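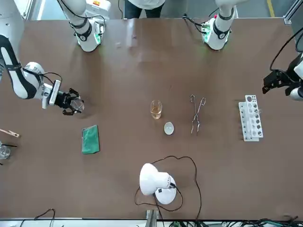

1. Introduction

This report studies how a shared workspace decides the price of a desk when different kinds of members use the same room. Our case is Tundside, a coworking space on two floors of an old office building. We chose it because it changed its price list in February and agreed to show us the old list and the new one.

2. Background

Under the old list, every member paid the same monthly fee. Freelancers who came only in the mornings paid as much as small firms that stayed until night. According to the manager, most complaints came from the part-time members, and several of them left during the winter. 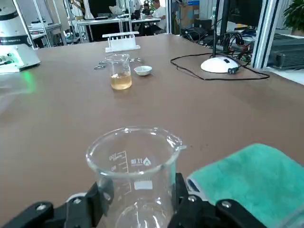
The new list has two levels. The basic level gives 100 hours per month at any free desk, and the full level gives 200 hours and a locker. Hours that are not used are lost at the end of the month. We found it helpful to think of the hours like the printed marks on the side of a glass beaker: the member can see how much is inside, but the size of the glass does not change. This was also the main worry in our interviews, because many freelancers have one busy month and then a quiet one.

3. Method

We sent a short questionnaire to the members and spoke with two firms that rent desks there, Bameo and Drundex. We also compared the rules with those of Espinoza, a smaller space in the same street, where members buy a block of 1,000 hours and share it inside one company. We did not have access to the accounts of either space, so we can say nothing about profit.

4. Results

The part-time members who answered were mostly satisfied with the basic level. The firms were less satisfied. Their staff come at different times, and it is difficult for them to know in advance which level each person needs.

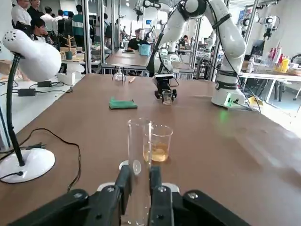

Bameo told us that the price itself was acceptable, but that it would prefer to put all the hours of its staff together, "even if we must pay for the whole year at once." Drundex did not share this opinion and wanted to keep monthly payment.

5. Discussion

Our suggestion is that Tundside keeps the two levels for single members and adds a shared block for firms. A part of the unused hours could also move to the next month. The number of answers was small, and we asked only people who are still members. A later study should include those who left.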